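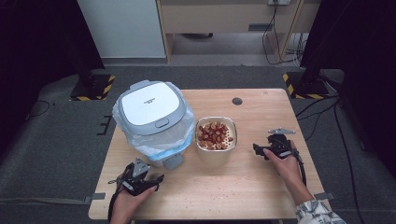 Why would you start with the trash can and leave the harder stuff for later, one visitor wanted to know, and I've thought about that question more than any other from our open day at Brimwood. My answer then was a bit of a shrug. My better answer is that tidying a table takes both hands, a lid and a decision over what goes where, and people who have never read a robotics paper can follow every move.

Figure 2. Tabletop task with hand-held grippers, one in each hand: a lined trash can and a metal container of sliced dried fruit.

We ran 20 short demonstrations that Monday, in groups of 6, and I did a lot of the talking (too much, according to my co-authors!). Guests watched the operator first and then took the grippers themselves. Most of them squeezed far too hard on the first try -- so did I, back when we started. What surprised me was how quickly they began arguing over technique. One group from Cellico spent their whole slot on whether the left hand should deal with the lid while the right one holds the trash, say a cardboard tube, and we ended up borrowing their wording for our operator notes.

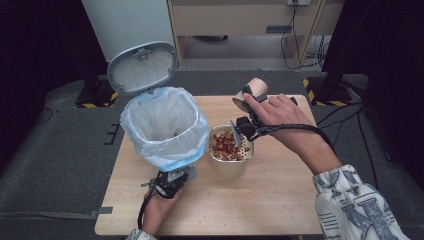
4.2 What we changed afterward

We made 4 changes to the Skevamard protocol, all of them small. The one I like best is that new operators now get a free practice round before anything is logged.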